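Participants wanted: letter-writing study, Otham and surrounds

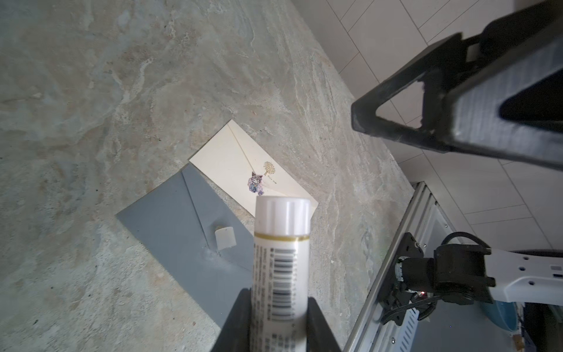 Two envelopes, one gray and one cream.

Do you still send letters or cards by post? Did you once, and stop? The Bernlow Centre for Everyday Writing is looking for 64 adults to take part in a study of how people write to family and friends on paper.

What's involved

You will be asked to write one letter every two weeks for 10 weeks, to anyone you like. We do not read your letters. After posting each one, you fill in a short diary page – who it was to, how long it took, where you sat down to write it, and whether you had a reply to the last one. At the end there is an interview of up to an hour, in person at our Otham office or by phone.

We supply paper, envelopes, stamps and a diary booklet. You are welcome to use your own stationery if you prefer it.

Who can take part

You need to be 18 or over, live within the Otham postal area and be able to write in any language. Diary pages can be filled in using English, French or Cantonese. Neat handwriting is not needed. If you have trouble holding a pen, you can dictate to a helper or type and print your letters. Two people from the same household may both apply, but each must keep a separate diary.

People who took part in our September pilot are not eligible this time.

Payment

Participants receive a $64 gift card after the interview. If you leave the study early you keep the stationery, and you don't have to give a reason. Bus fares to the Otham office are paid back on the day – please bring your receipt.

Privacy

Your name is kept apart from your diary and is removed from anything we publish. Diaries are stored in a locked cabinet at the centre and shredded once the study report is finished.

How to apply

Ask for a form at the centre's front desk, or at the Vandano Street library. Return it by November 6, 2023. Forms that arrive after that go on a waiting list.

Questions about the study can go to Sum-yee Sin, study coordinator. For help with access or interpreting, ask for Oskari Hämäläinen.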